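November, open day, Friday. Writing this up the same evening while I still have a voice and half a memory.

Doors were at ten and I was in at seven thirty, which was the right call because the left arm on the two-arm table wouldn't come out of its startup check. Third time this month. Ridwan power cycled it twice and then found the connector at the back had crept out a hair again. We pushed it home and put a zip tie on it. Ugly, but it lasted until five. I want a proper strain relief on there before anybody shows that table again, and I've put it on the board with my own name next to it so I can't pretend I didn't see it.

Aba had the head count from the front desk: 276 through the main door, and she thinks maybe a few more came in by the loading side when the Hauser people held it open for each other. It felt like twice that between eleven and one. We'd planned on groups of eight at the table and I had groups of fifteen, with kids at the front sitting on the floor (fine by me, kids ask the good stuff).

The running order for the two-arm table, for whoever does this in spring:

First the tray job. Right arm picks up an item, puts it in the tray, backs off. Then the drawer job with the little oak cabinet, upper drawer only, because the lower one still sticks when it gets humid. Then the cookie box with both arms, if there's time and if people are still with you. Then questions. I had it down as twelve minutes and it never once came in under twenty.

The tray job is the one people like best, and I keep forgetting that. We've all looked at it so long that a can going into a tray is about as exciting as a stapler. But you get a room of people who've never been near one of these arms, and they go dead quiet when the gripper closes. One man from the Mirport bus depot told me he'd been holding his breath. I love that!
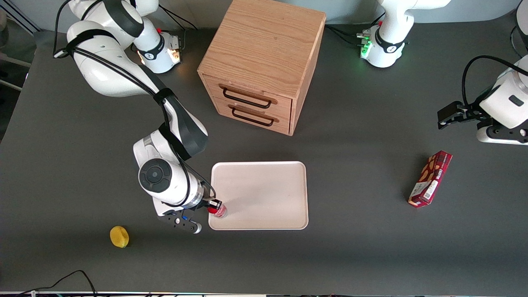 Tray job, right arm with the red-and-white can at the near left corner. Lemon and cookie box out on the table, left arm holding off to the side.

A word about that corner. I'd like the can a good bit farther in. The drop point we taught on Wednesday night was for the old tray, and the new one has a raised rim and sits a touch differently, so the target ends up right over the edge. Ridwan wanted to reteach it on the spot and I said leave it until the lunch gap, which was the wrong answer, as he has reminded me several times. We had one can catch the rim and tip over in front of a school group. They cheered. It rolled maybe a foot and a girl in the front row said "it's tired," and that got the biggest laugh of the day. At the lunch gap we moved the point inward and had no more tipped cans all afternoon. So, for the log: new tray needs its own taught points, do not copy them over.

Lemon was good. I'd fought against the lemon, I'll admit it. Aba's argument was that a can is too easy to understand and people want to see it pick up something that isn't a neat shape, and she was right. We got it on the first try most times. When it missed it was nearly always the same miss, fingers closing a little high and the thing squirting out sideways. Somebody should look at whether the rounded fingertip helps or hurts there. I have an opinion but no numbers.

Cookie box with two arms, mixed. Beautiful when it goes. I ran it five times and let it go to the end three times; the other two I hit stop because I didn't like the angle the left wrist was coming in at. Nobody minded. If anything they liked seeing me use the stop button, and it gave me an excuse to talk about it. Please keep that in the talk. Several parents thanked me for it afterward.

Questions I got more than twice, so we can have better answers:

How strong is it? I kept saying "strong enough for the can" and that's a dodge. Let's get the payload on a card.

Does it see the can or does it know where the can is? Great question, and the answer is different for the tray job and the lemon, and I made a hash of explaining it until about the fourth group. What worked in the end was moving the lemon with my own hand between runs, with the arms stopped, and letting them guess what would happen.

What did it cost? I said ask Aba. Aba said ask me.

Is it going to take my job? I got this from a packer at Testel and we ended up talking for a good ten minutes while the group behind her waited. I don't think I was very convincing. She'd thought about it a lot more than I have. I'd like to invite her back on a quiet day, and I've got her email on the back of a parking slip in my jacket.

Two people from Clonemia stayed until the end and wanted to know about the cycle counts, so I pulled up the log for them. The right arm has 1,938 completed picks on it since we put the new gripper on, and some 100 of those were today. They asked how many faults and I showed them that too. No sense hiding it. They've got a similar table and apparently the same trouble with cables working loose at the back, so now I feel less alone.

Stuff that needs doing, in no order:

Strain relief on the left arm connector (me).
Dress the loose black cables at the front left corner of the table. I caught a sleeve on them in the afternoon.
Wipe down the tray, it has smudges on it and they show under the lights.
Sand the lower drawer or give up on it.
Rope or tape on the floor. People crept closer with every group and I spent half the talk with my arms out like a crossing guard.
Print more handouts. We had 432 and I figured that was silly, and then the teachers took them by the stack.

Ridwan took the table down to idle at ten past five and I did the walk around. Both stops tested, power off at the wall, cookie box back in the cupboard. The lemon has gone missing and I suspect Aba's tea.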